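八月,下午,工作间

先把上次没写完的补上。玩具食物那一箱我终于全倒出来理了一遍,箱子是 Kalau 寄来的,标签上写着 46 件,我和 Danai 各数了一次,她 46 我 45,最后在箱盖的夹层里抠出来一片番茄。好吧,她赢。番茄背面粘了一块旧胶,用指甲刮不动,先泡着,明天再看。

擦洗:温水加一点点洗洁精,软布。上次用酒精擦过的那几件颜色发白了(香蕉最明显),以后别再用酒精,我已经在箱盖上写了大字。带魔术贴的切切乐那几样不要泡,毛刷刷掉灰就行,泡了以后魔术贴干得特别慢,而且有股味儿。Danai 说味道能晒掉,我不信,放窗台上试一片面包。

台面也换了个清法。那些方格缝看着浅,里面其实很藏灰,抹布一推全推进缝里,越擦越花!后来改用旧牙刷顺着缝走一遍,再拿干布收,好很多。整张下来用了 60 分钟,腰酸。哑光的面还有个毛病,手印看不太出来,油倒是会留一圈暗的,所以吃完午饭请先洗手再来摆东西,说的就是我自己。

摆法这件事跟 Nektarios 来回讨论了两轮。他喜欢把东西铺得很开,说拿起来顺手;我想让它们像一顿饭,挤一点,有主有次。最后各让一步:圆台当“主桌”,靠右边放,零碎的都在台面上,位置不用太规矩。我原来还想垫块格子布,铺上去五分钟就撤了,布一皱小件全歪。
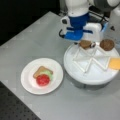 灰台面、白圆台和玩具食物,八月。

圆台顺便记几句。我们手头有两个,一个 Stekoma 的,一个是从 Torkitz 的旧样品架上拆下来的,大小几乎一样,我拿错过不止一回。现在 Stekoma 那个底下贴了蓝点,收的时候看一眼底。白色的东西真是不经脏,番茄酱色的那种塑料件放久了好像会染,我昨晚特意压了一件在边上过夜,早上来看,有一点点粉,也可能是我心理作用。Danai 看了说没有。等周转箱空出来,浅色深色还是分开装吧。

防滑垫试了 2 种。薄的透明贴片,贴在小件底下几乎看不见,缺点是沾灰以后就不粘了,得冲水晾干再用,麻烦。厚一点的硅胶点粘得牢,可是扁的东西(饼干、奶酪片之类)垫上去会翘一个角,丑。结论先写成:圆滚滚的用硅胶点,扁的什么都不垫。圆滚滚的不垫就往桌边跑,掉下去滚进柜子底下,我今天趴地上捡了两回,捡出来的还有去年丢的一颗螺丝和一支笔帽。

关于补货:Mitsotakis-Vlachou 那边的目录翻完了,他们的蔬菜做得比现在这套细,叶子的纹路都有,就是起订量 3,000,我们哪里用得了这么多……Nektarios 说可以问问能不能拿样品,他去写邮件,我负责列想要的清单。目前想要的:茄子,大一点的鸡蛋,一块像样的蛋糕(现在这块太小,放在圆台上像纽扣),再来一串葡萄。披萨不要了,够了,真的够了。

收纳改成浅盘。深箱子一倒就乱,每次都得翻到底,浅盘一眼看完。盘子按水果、蔬菜、主食、甜的分,剩下分不清的归“其他”,蘑菇暂时在蔬菜里,Danai 有意见,我先不改。每个盘子底下垫一张白纸,掉漆了能看到渣,哪个盘子渣多就先检查哪个。

还没弄的:
番茄背面的胶,泡完不行就用暖风吹软了再揭。
窗台那片面包,下次来闻一下。
牙刷再拿一支,现在这支毛都开了。
样品架剩下的板子靠在门后,谁要谁拿走,不然我锯了当浅盘的隔板。

另外发现灯开左边那排的时候,浅色的几件放在圆台上很难分辨,跟白的糊成一片。右边那排也打开会好些,就是晒得我头顶发热。明天换个位置摆摆看,把颜色深的挪到圆台上去。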